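Automation in Practice
Handout 6: Reading a demonstration (notes for the Grukateck open day)
Updated 11/25/25

Bring this to the discussion section. It replaces the July version, which was written before the visit and believed too much of the brochure.

What we were told

The open day had two parts. In the morning Shiyu Tang gave the Grukateck talk on household picking: small packaged goods, soft surfaces, ordinary rooms. In the afternoon we saw hand-held grippers used on snack packets on a bed. The talk promised that a person working with such a tool produces examples a robot arm can later learn from. That may well be so. Please notice that no arm picked up a packet for us that day, and that the word "autonomous" was on 18 of the talk's slides.

The figures given were 200 practice grasps per object type and roughly 1000 for anything in a soft wrapper. I asked where the second number came from. The answer was "experience." Write that down as an answer, then decide what it is worth.

Terms you need

Grasp: the fingers close and the object is held. A grasp says nothing yet about lifting, carrying or letting go.
Demonstration (technical sense): a recorded performance of a task by a person, used as training material.
Demonstration (sales sense): something done in front of visitors. The two senses were mixed freely all day, and half of your reports mix them too.
Compliance: how much a thing gives when pressed. Wrappers give, bedding gives, finger pads give a little. Three soft things in contact are hard to model – keep this in mind for problem 2.

The work itself 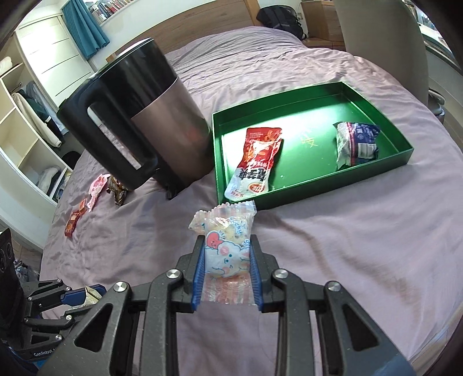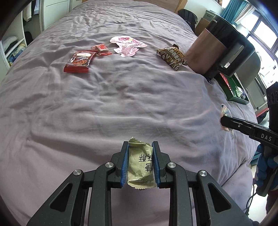
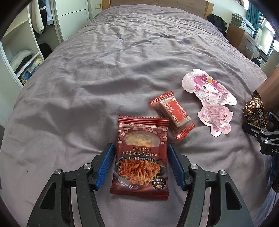
Snack packets on the bed, with blue-padded fingers at work or waiting.

Aiguo Fang thought the section notes were too hard on the choice of objects. Snack packets are a fair test, Fang argued, precisely as they crumple, shine and never sit the same way twice, and a tidy row of wooden blocks would have told us less. Anyone who wants to complain should complain about the missing success rate.

I accept the second half of that. On the first half I would still ask who picked the packets, and whether any kind was dropped from the list after a bad morning. Neither question was answered. Shiyu Tang did say that a full object list would be sent on request. I have requested it.

How to judge a claim like this

Start with who closes the fingers. If a person's hand is on the tool, then a person's eyes and judgment are in the loop as well, and a clean grasp is partly a credit to the person. Any claim about the machine alone has to wait for the machine alone.

Next, ask what was counted. Vendach, whose leaflet was in the visitor folder, reports "sessions completed." A session can be completed with every packet on the floor. Curnanov reports grasps but leaves out releases. Neither is lying, and neither number can be compared with the other.

Then ask about the room. A bed is a better stand-in for a home than a steel bench, I grant that gladly. It is one bed. The Long report (course reader, second half) moved the same trained arm to a different room and lost most of its advantage. Read the appendix too, where the failures are.

Problems for next time

1. Rewrite one sentence of your visit report so that it claims only what you saw. Hand in both versions.

2. A packet is gripped upright between two padded fingers. Name the forces on it, and say which would change if the packet were resting on a duvet at the moment of closing.

3. You are allowed 20 trials with an arm working alone. Design a test that could embarrass Grukateck. A test that can't embarrass anyone gets no points.

4. Fang's point about blocks and packets: argue against it in one page. I lean toward agreeing with Fang, so you will need a decent argument.

Reports are due at the start of section, on paper.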